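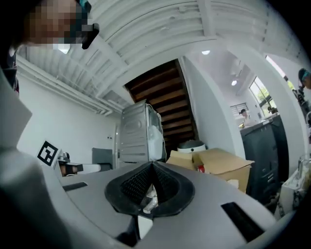 Minutes taken by Lizeth Zapata | September

Nusley data gathering, Sunday catch-up

Count so far: 205 examples by hand-held gripper, 77 still to be checked. Great going, everyone!

Farkov asked for more variety in starting positions. Agreed, and we're all keen to see what the model makes of it. Lehner set to be tried next, up to 2 hours per person.

Action: Lizeth to label the failed grasps separately.

We use cookies. Accept | Settings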